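# Works on Paper and Canvas: Condition Checklist, Menzies Gallery

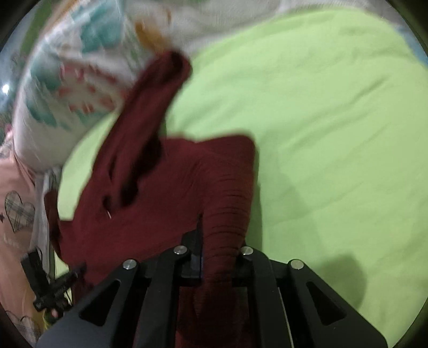 *Reading time: 2 minutes*

Inspection date: 2023-11-07
Inspected by: Blair McIver
Countersigned by: Aatos Peltonen
Scope: landscape paintings and prints on display and in the lower store, Kasville

Each item is marked Satisfactory, Action or Not inspected. Comments are required for every entry marked Action.

## A. Display rooms

- [x] **Hanging fixtures secure.** Satisfactory. All wall plates in the east room were tested by hand. The large Pletus canvas, inventory 167, remains on its original chain and should be moved to mirror plates when next taken down.
- [x] **Glazing clean and undamaged.** Satisfactory.
- [ ] **Frames sound at the corners.** Action. Inventory 33 (harbour study, oil on board) has opened at the lower left mitre. The frame is not to be handled by that corner. Gilding loss is old and was recorded in March.
- [x] **Barriers in place and stable.** Satisfactory.
- [ ] **Labels correct.** Action. The label for inventory 169 gives the medium as lithograph. The catalogue entry says linocut. Mr Peltonen to confirm before the label is reprinted.

## B. Light and climate

- [x] **Blinds lowered outside opening hours.** Satisfactory.
- [ ] **Humidity within agreed limits.** Action. The reading beside the north door was over the limit on arrival and had returned to normal by the end of the visit. The door closer is slow. Refer to building maintenance.
- [x] **No direct sunlight on watercolours.** Satisfactory at the time of inspection. The position of the sketchbook case should be checked again in spring.

## C. Lower store

- [x] **Racks labelled and clear of the floor.** Satisfactory.
- [ ] **Print boxes closed and acid-free.** Action. Box 2 of the Drondosis bequest is an ordinary card box. The contents show slight yellowing at the margins. Replacement box to be ordered.
- [x] **Insect traps dated and examined.** Satisfactory. Traps renewed.
- [ ] **Fire extinguisher accessible.** Action. A packing crate was standing in front of it and was moved during the visit. Staff are reminded that this space must be kept clear.
- [ ] **Picture lift.** Not inspected. The service certificate was not available.

## D. Follow-up

Items marked Action remain open until signed off by the inspector. The frame repair to inventory 33 takes priority, and the work should be withdrawn from display if the gap widens. The picture lift is not to be used for framed works until the certificate has been seen.

Signed: B. McIver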